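Flikell 夹爪维护套件使用评测

发布于 2021-02-21
分类:工具与耗材 / 末端执行器

评测对象是 Pradunness 出的 Flikell 套件,标准版,用于双臂平台上平行夹爪的拆装、对零、指片更换和腕部线缆整理。我们的工位用的是 Hashemi 双臂机,左右各一只电动夹爪,作业内容是软包座椅的底座布罩整理:两臂从两侧接近底座,夹住布罩下摆,向下拉平,松开,换位置再夹。节拍不高,但夹爪长期贴近地面工作,指尖要伸到座椅下沿,布面起毛,绒屑多,线缆从腕部垂下来,容易挂住。套件在 12 月到货,此后这个工位的夹爪维护全部用它完成。

购买前用的是 Tarkden 的通用工具包加几件自制件。下文凡是说“原来”,指的都是那一套。

一、套件内容

扭矩螺丝刀一把,预置式,配内六角批头。
对零块一只,钢制,两个工作面,侧面刻有基准线。
指片垫片一组,共 7 种厚度,每种一对。
夹爪支座一只,铝制,底部带磁吸。
线缆鞍座 9 只,附魔术带。
导轨清洁刷两支,宽窄各一。
润滑脂一管,针嘴。
检查程序一份,从厂家页面下载,装在控制柜同网段的电脑上。
纸质说明书一本,另有一张塑封的维护卡。

包装是硬壳箱,内衬按形状开槽。开槽偏紧,对零块取放时要用指甲抠,戴手套拿不出来。我们后来在槽底垫了一截布带,拉一下就起来。箱盖内侧有放维护卡的夹层,这一点比较实用,原来的检查表总是压在工具下面。

二、拆装

Hashemi 腕部法兰到夹爪之间有一块转接板,八颗螺钉分两圈,内圈固定夹爪本体,外圈固定转接板。维护时通常只拆内圈。说明书没有把这件事讲清楚,图上两圈螺钉用同样的符号标注,第一次照着做,很可能把外圈也松掉。外圈一松,工具坐标就要重新标定。建议动手之前用记号笔在外圈螺钉上画防松线,以后每次只需要看一眼线有没有错开。

扭矩螺丝刀的手感正常,到值时有清楚的打滑。预置值与夹爪手册一致,不需要自己调。批头长度不够是主要缺点:夹爪外壳侧面有一处凸台,标准批头斜着才能够到靠里的那颗螺钉,斜着就谈不上扭矩准确。换成加长批头以后没有问题,但加长批头要另买,套件里应该直接给。

夹爪支座好用。原来拆下的夹爪是平放在抹布上的,线还连着,一边清洁一边要防它滚。支座把本体夹在竖直位置,指尖朝上,导轨正对操作者。磁吸底座在钢台面上很稳,在木面或塑料面台上没有作用,只能靠自重,这时刷导轨会推着它走。底座留有两个通孔,可以用螺钉固定在板上。我们固定在一块钢板上,板下贴防滑垫。

装回时的顺序我们定为:先对定位销,再带上对角两颗,接插头,上电确认夹爪被识别,断电,最后按扭矩拧紧全部。说明书的顺序是先全部拧紧再接插头。按说明书做,如果插针歪了或者插头没到底,就得整套再拆一遍。

三、对零

对零是这套件的主要卖点,也是我们买它的理由。

原来的方法是让两指空合,以电流上升的位置为零点。指片换过、垫片加过以后,空合接触的位置会变,尤其是指尖包了软胶的时候,软胶压缩量不一致,左右两只夹爪零点的含义就不同。拉布罩时两侧夹持力有差别,布罩会慢慢偏向一侧,底座接缝跟着转。这个现象一开始被当成视觉定位误差,查了相机外参,查了手眼关系,最后落到夹爪零点上。

Flikell 的做法是两指夹住对零块的平行面,以低速、低力接近,程序读取接触位置,再减去块的标称厚度,得到真正的指面零点。对零块两个工作面一粗一细,粗的一端给带软胶的指片用,细的一端给裸金属指片用。接触三次,取中值,三次离散过大会报警,要求清洁指面后重来。

操作步骤如下。

1. 夹爪装在支座或者机器人腕部均可,装在腕部时先把手臂移到维护位,指尖水平。
2. 关闭作业程序,切到手动低速,确认急停在手边。
3. 用无绒布擦指面和对零块,不要用压缩空气,绒屑会被吹进导轨。
4. 打开检查程序,选择左或右夹爪,选择指片类型。
5. 把对零块放在两指之间,基准线与指面中线对齐。
6. 松手,点击开始。程序要求在夹爪动作前确认手已离开。
7. 记录结果,写入控制器,重启夹爪驱动。

第 5 步有一个问题。对零块没有支撑,装在腕部操作时要么用手扶到夹爪接触,要么自己做托架。程序明确禁止手扶,说明书里的图却画着一只手。我们按程序的要求来,做了一个可以卡在指根的小托架,放好以后人退开。厂家如果把托架做进标准版,这一步就完整了。

还有,写入控制器之后程序不会自动读回。我们遇到过一次写入失败,界面显示完成,实际值没有变。后来固定加一步:重启驱动后重新连接,查看零点值,与记录核对,再开始作业。

关于重复性。我们用左夹爪做了连续开合,2000 次之后重新对零,与开始时的结果比较,差值落在程序的合格范围以内。试验中途没有加脂,也没有清洁。右夹爪没有做同样的试验,所以这个结果只代表一只夹爪,指片是裸金属的,空载。带布料作业时绒屑会进导轨,情况要差一些,下一节再讲。

四、清洁和润滑

软包工位的绒屑是麻烦的来源。绒面布料的短纤维脱落后附着在导轨油膜上,越积越厚,表现为夹爪闭合到中段电流抬高,力控模式下会误判为已经夹住物体。程序接着就往下拉,实际什么也没有夹到。

套件里的两支刷子,宽的用来扫滑块外侧,窄的伸进导轨沟槽。刷毛偏硬,对付干的绒屑合适,对付已经和油脂粘在一起的就推不动,要先用布卷吸掉旧脂。润滑脂的针嘴可以伸到滑块注脂口,用量不好控制,管身没有刻度,全凭手感。加多了,多余的脂挤到指根,又粘绒屑,几个班次以后比不加还差。我们的做法是加完后手动开合几个全行程,把挤出的脂擦净,再开合,再擦,直到布上没有明显痕迹。

清洁周期改过一次。一开始照维护卡按月做,中段电流的曲线在月中就有抬高。现在每周清洁导轨,润滑仍按月。维护卡上的周期应该是给一般装配环境写的,做布料的工位不能直接套用。

清洁时夹爪开口方向也有关系。装在腕部不拆的情况下,让指尖朝下再刷,绒屑往下掉。指尖朝上刷,屑会落进本体和滑块之间的缝里,再想弄出来就得拆外壳。说明书没有提方向。

五、指片和垫片

7 种厚度的垫片用来调整指面间距和左右对称。实际常用的只有中间几档,最薄的那对太软,拿起来就弯,装进去也看不出是否平整。垫片一角冲有厚度标记,字很浅,用过几次沾了油就认不出来。我们用不同颜色的漆点在边缘做了区分,漆点避开受压面。

垫片装在指片和滑块之间,每侧只允许一片,不可叠加。说明书写了这一条,但位置在附录。叠加后螺钉啮合长度不足,拧到扭矩值时看着正常,受侧向力会松。拉布罩恰好有侧向力。

指片我们仍用自己的细长型,套件附的宽指片在座椅下沿伸不进去。底座和地面之间的余量小,指片宽了先碰地。检查程序里可以新建指片类型,输入长度和面宽,保存后对零时直接选。名称栏不支持中文,只能用字母和数字。

六、腕部走线

双臂机的夹爪线通常从腕部出来,沿前臂绕一圈弧再回到臂根。弧留小了,末轴转到极限时会拉插头;留大了,手臂放低时线垂在工件旁边,挂在椅脚、布罩边、地面的其他线上都有可能。这个工位两臂都要放得很低,问题比台面作业突出。

鞍座是弧面底,魔术带绕前臂一周,上面一个开口卡槽,线压进去,能轴向滑动但不会自己跳出。底面是软胶,在光面金属外壳上不打滑,取下后没有残胶。9 只里我们用了 8 只,两臂各四只,剩一只备用。第一只装在腕部颈环后面,固定死,作用是让插头不受力;其余的放松卡槽,允许线随关节转动滑移。

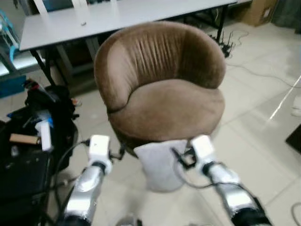

固定点的位置要在最不利的姿态下确定。具体做法是把手臂分别移到作业中最低、最外、末轴转角最大的几个点,每到一处停下,看线弧的最低处离工件和地面还有多少余量,再看插头尾部有没有被拉直。三处都合格才把魔术带收紧。只在维护位上整理走线是不够的,维护位手臂舒展,什么样的线都显得顺。

两侧不要求完全对称。左臂外侧和右臂外侧的周边条件不一样,线弧朝向应当各自避开最近的障碍。我们试过照镜像装,右侧线弧总往工件方向靠,把第二只鞍座转到前臂外侧以后才正常。

魔术带的寿命一般。绒屑同样会进钩面,几次开合后粘力下降。套件附的带子没有备用,建议同时买一卷同宽度的带子,裁成段放在箱里。卡槽塑料到目前没有裂。

地面线缆不在套件范围内,但与走线检查放在一起做比较合适。工位区域内凡是手臂投影能覆盖到的地面,线一律贴边走。网线尤其要注意,被底盘或者工件压住以后不一定断,可能只是丢包,症状是夹爪状态延迟更新,容易往夹爪本身去查。

七、检查程序

界面分三页:对零、行程曲线、记录。行程曲线页最有用,夹爪低速走一个全行程,画出位置和电流,可以与保存的基准曲线叠在一起看。新夹爪装好、润滑完成后先存一条基准,以后每次清洁前后各走一遍。曲线哪一段抬高,对应导轨哪一段有异物,定位很直接。

缺点也有几条。记录只能导出为图片,不能导出数据,想做趋势只能手抄。左右夹爪的基准文件名默认相同,保存时不提示覆盖,我们丢过一次左夹爪的基准,只好重新清洁、重新存。程序连接时会占用夹爪通信口,作业程序没有退出就打开它,两边都报通信超时,提示内容是“设备未找到”,与真实原因无关。

八、与 Tarkden 工具包的比较

Tarkden 的工具质量更好,螺丝刀批头长短齐全,箱体也更耐摔。它不带对零块和检查程序,支座要另配,线缆附件只有扎带。扎带在固定臂段可以用,在要转动的关节附近不应该用,勒紧后线在同一点反复弯折,外皮先白后裂。原来左臂的线就是这样坏的。

如果夹爪只做硬质工件抓放,指片长期不换,Tarkden 加上空合回零已经够用,没有必要再买一套。如果经常换指片,或者两只夹爪需要夹同一块柔性材料,Flikell 的对零功能值得单独考虑。我们现在两套都留着,拆装用 Tarkden 的长批头配 Flikell 的扭矩柄,接口通用。

九、结论和评分

对零:良好。缺托架,写入后需人工核对。
支座:良好。仅在钢面上稳定。
螺丝刀:合格。批头偏短。
垫片:合格。标记易磨,最薄一档不实用。
清洁和润滑件:一般。刷子可以,脂管没有刻度。
线缆鞍座:优良。带子需自备替换件。
程序:曲线页优良,其余一般。
说明书:较差。图文不一致,关键限制放在附录。

会继续使用。已经向 Pradunness 反馈了基准文件覆盖和写入不读回两条,回复说转给软件部门,没有给时间。右夹爪的开合试验准备在下一次换指片时补做,用软胶指片,中途不清洁,结果另行更新在本页。

补充一条备件信息:魔术带宽度以鞍座槽口为准,略窄可以,略宽会卷边。订货时核对鞍座版本,新旧两版槽口不同,外观看不出来,版本号在软胶底面。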